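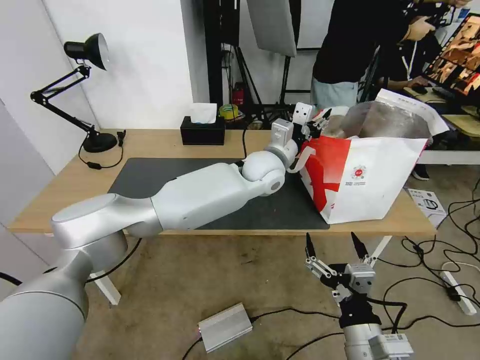
It would keep soup hot as far as Skollside and back, she said, and anyone who doubted it could carry the soup in their hands.

I doubted it. I had doubted it since January, when the bag first came into the house with a dinner in it and was not thrown away with the rest. A bag is a bag. This one had a silvery lining and had therefore been promoted. It had a hook of its own behind the door, above my coat, and when I moved it to get at the coat I was told to mind the lining.

'It's like foil,' I said.

'It's insulated.'

'Who told you that?'

She said it stood to reason. A great many things in our house stood to reason. The drawer of soy sauce sachets did, and the 13 lids.

We were taking supper to her aunt, who lived at the far end of the 219 and had not, as far as I knew, asked for any. There was to be soup from Nguyen, which we would fetch on the way, and rice from Surau, because the aunt was particular about rice. We would bring a bowl from home. I asked whether the aunt did not own bowls. She owned bowls, I was told, but they were shallow, and soup went cold in them while you looked at it.

So the bowl was got out.

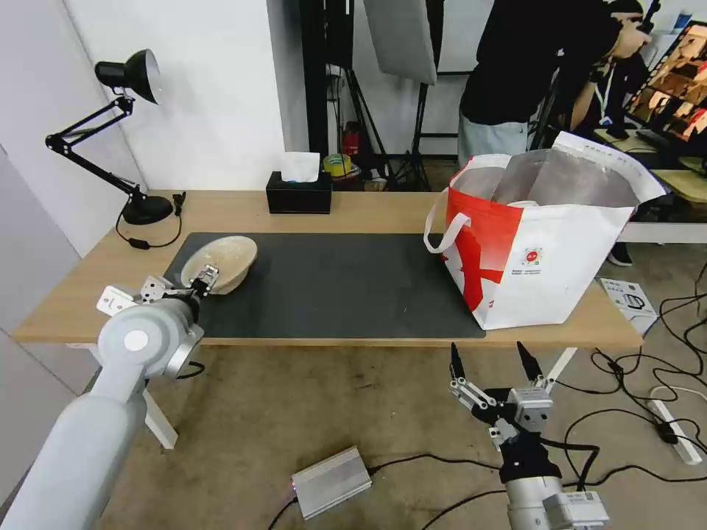

The beige bowl and the big white bag, before Skollside.

I had nothing against the bowl. It was a decent bowl, speckled on the inside so that you could never be sure it was clean, and heavy enough to go through the bottom of most carriers. I said so. She said the bag had held worse. I asked what, and she thought for a while and said a melon.

Then there was the matter of order. I would have put the bowl in first, at the bottom, and everything else on top of it. She held that the bowl went in last, on its side, because the soup would need to stand up and soup had priority. I pointed out that the soup was still in a shop. She said you packed for the journey you were going to have. I have turned that sentence over several times since and I still don't think there's anything in it.

'And the drink?' I said.

'The drink has a lid.'

'The drink has a straw. There's a hole in the lid for the straw.'

'You hold the drink, then.'

I could see how it would go. I would be on the upper deck with a red cup between my knees, and every corner would be my fault.

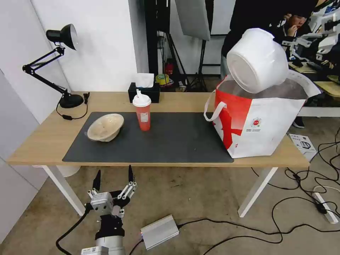
The bucket was where I really dug in. I had accepted the bowl and I had as good as accepted the cup, but I could not see what her aunt wanted with a bucket, and I asked, quite civilly, whether the soup was going in that too. It was for the rice, she said. You put the rice in the bucket and the bucket in the bag, and that way the heat had two walls to get through.

'Did you read that somewhere?'

'Kaltidmont do one just like it for 600.'

'600 what?'

She didn't know. She had seen it on a page that closed before she could scroll down. I said that for 600 of anything I would expect the rice to be cooked in it, and she said I would see, and looked at the clock, and asked me where I had put my coat.

It was under the hook. I put it on and picked up the cup.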